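Geagea hand vs. Plulteo two-finger for reaching into a divider box, anyone else tried both?

Forum: Grippers and End Effectors

torquenut
So I've had the Geagea hand on our Fledov arm since the beginning of July and the Plulteo two-finger gripper has been sitting in its foam, and I keep going back and forth on whether I should put the gripper back on for good. Figured I'd start a thread before I do something permanent to the wrist plate (I have already stripped one screw, don't ask).

The job is reaching into and over a cardboard box with partitions, the kind with a grid of little cells, and also holding handheld tools that were made for human hands. The gripper is great at the first thing. You point it down, you close it, you leave. The second thing is where it drives me nuts, because every tool handle is a slightly different fat shape and two flat pads want to spin on it.

The hand is sort of the other way around. It holds handles way better than I expected, but it's BIG. When I come in from the side the fingers make it to the back cells fine and then the thumb is hanging out down in front with nowhere to go. I spent most of Wednesday on this one approach angle.

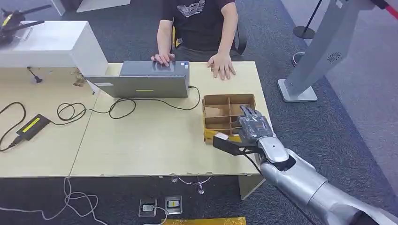

Coming in over the front right of the box, thumb still outside the front edge

You get the idea. I can either lift the whole wrist and come down steep, in which case the palm blocks my view of the cells, or stay low and have the thumb rub on the cardboard. Anyone got a pose they like? I'm on the Salla controller if that matters, stock hand profile.

mrs_backlash
Steep, always steep. Put a second camera off to the side and quit worrying about what the head camera can see. I fought this for weeks with a different hand and the minute I had a side view I stopped caring about palm occlusion.

Also tuck the thumb! The stock Salla profile opens the thumb all the way on every pre-grasp, and you don't need that for small stuff. There's a setting for thumb abduction limit, I think it's under hand > posture. I run mine a lot tighter than stock and it goes over partitions without touching.

torquenut
Oh man, I did not know that was a setting. I've been editing waypoints by hand like a caveman. Trying it tonight.

grease_and_glory
I'll be the grump here. Why are you using a hand at all? You've got a box of cells. That's the most two-finger job in the world. Every time somebody posts one of these, the hand does the same pick slower, with ten times as many joints to go wrong, and then there's a wrist cable that wants to hook on every table edge in the building. Put the Plulteo on, 3D print a clamp for your tools, done by lunch.

torquenut
Fair, and for the cells alone I'm with you. The printed clamp thing I did try though! I made three of them and each one fit exactly one tool, and then whoever tidied up put the tools back without their clamps, and I was reprinting stuff constantly. With the hand I pick the tool up by the handle like it's meant to be picked up. It's slower, sure. I'd put up with slower if I could trust it.

And yeah the cable, you got me there. I'm going to strap it along the forearm this week.

Anas Awad
Don't strap it tight past the wrist joint. Leave a service loop on the top side and tie it down behind the joint. I strapped mine flat, it looked beautiful, and the connector pulled out the first time the wrist rolled all the way over. Geagea sold me a new one but shipping took forever.

On grip, what are you using on the fingertips? Bare ones were hopeless for me on anything smooth.

torquenut
Tape, black tape on the segments, which works okay until the edges start to lift and then it's gummy and collects cardboard dust. So I've been alternating between that and just pulling a glove over the whole hand. I kind of love the glove? It looks goofy but the fingers stop snagging on things, and smooth handles don't creep the way they did. The downside is you lose a bit of finger spread, and I had to bump the closing current up a notch in Salla because the glove pushes back when the fingers curl.

Tried it with one of the heavier tools, a black one with a long flat head and a cord on it. Cords are the worst, they pull the back end down and the grip has to fight that the whole time.
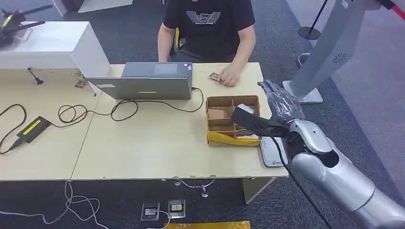

mrs_backlash
Gloves are fine for an afternoon but I'd never log data with one on. The friction changes as it stretches, and it gets baggy at the tips, so your finger torque readings drift and you can't tell if it's the tool slipping or the glove slipping. I ended up with silicone caps just on the fingertips. More annoying to put on, way more repeatable.

grease_and_glory
See, nobody has to put caps on a Plulteo. It has pads. They unscrew.

torquenut
lol ok ok. The pads are good, I'll give you that.

@mrs_backlash I'm not sure I buy the drift thing for what I'm doing. I'm not using finger torque for anything except a did-I-grab-it check, and that threshold is so loose that a baggy glove isn't going to trip it. If I were doing contact-rich stuff I'd be with you. Did you see it in your numbers or is it more of a feeling?

mrs_backlash
In my numbers. I have 2671 logged grasps on one hand, partly gloved and partly capped, and the gloved ones wander upward over a session and drop back when I change the glove. It's not huge, but if your threshold is loose enough to ignore it, then I'd ask what that check is catching at all.

torquenut
Ouch. Yeah. Point taken, I should probably look at that check.

servo_sal
Lurker here, we've got the same Fledov arm. What's your payload look like with the hand on? We weighed ours with the adapter plate and it came out over 900 grams before picking anything up, and the arm got noticeably saggy at full reach. If your tool has a cord on top of that, I'd bet some of your approach error is the arm and has nothing to do with the fingers.

torquenut
Huh, I never updated the tool mass after the swap!! It's still set for the gripper. That would explain why everything lands a hair low when I'm stretched out. Ok so that's two dumb things fixed by this thread already and I haven't even gotten up from my chair.

Anas Awad
Update the center of mass too, not only the mass. The hand's is further out than the gripper's and Salla will happily take one without the other.

torquenut
Update! Entered the real mass and center of mass, tucked the thumb like mrs_backlash said, left a loop in the cable. It's so much better, I'm a little embarrassed. Glove off for these runs. I went with a different tool, long and black with a white tip, and worked on holding it out over the back corner of the box and hovering low over the cells. Coming in high along the right side and pointing the tool left seems to be the way to go, the fingers stay well clear of the partitions and only the tool is over the box. Which I guess is the whole argument for a hand, you get reach from the tool and don't have to stuff your knuckles in there. 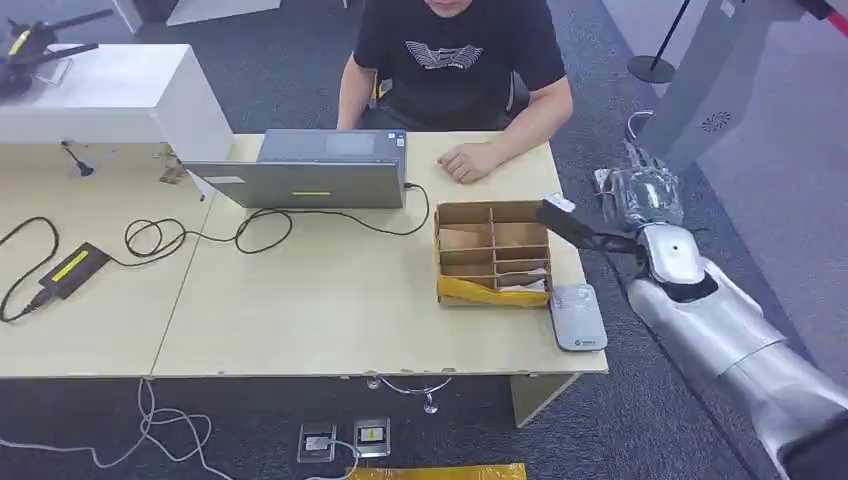 How often does Salla send a new position to the hand on your setup?
Every 22 milliseconds, which is the stock rate, I haven't touched it. The arm gets updates faster than that and I think it's why the fingers look like they're a beat behind when I move and close at the same time. I've gotten in the habit of stopping the arm first and then closing.

servo_sal
Thanks, that's the same as ours. I asked because we see the same beat-behind thing and I wondered if you'd changed the rate. Stopping first is what we do too. I hate how it looks but it drops fewer things.

grease_and_glory
I'll admit holding the tool out like that is something I couldn't do with my gripper without a clamp. I still think you're going to spend more time babysitting that hand than using it. Come back after a few months and tell me how many finger tendons you've replaced.

mrs_backlash
Zero in a year for me, for what it's worth. One wrist connector and a bunch of silicone caps.

grease_and_glory
A year of how much use though? Mine run all day.

mrs_backlash
Afternoons mostly. All day every day, I'd probably want the gripper too, I'm not arguing that one.

Anas Awad
There's a quick-change plate for the Fledov wrist, if you haven't seen it. I keep the Plulteo on one half and the hand on the other and swap depending on the job. You need two tool profiles saved in Salla and you have to remember to pick the right one. I taped a note to my monitor.

torquenut
Ok that might be the answer, and it would save my poor stripped screw holes. Does the plate add much length? I'm already pretty stretched out when I go for the back cells.

Anas Awad
It's a thin one. You'll have to redo the tool offset but I didn't lose any useful reach. Get the version with the side lever, the one with the knob is miserable to turn once the hand is on there.

torquenut
Side lever, got it, ordering. And I'll grab some of those silicone caps while I'm at it. @mrs_backlash what size do you use on the thumb, same as the fingers or one up?

mrs_backlash
One up on the thumb. Put them on with a little rubbing alcohol and they slide right over.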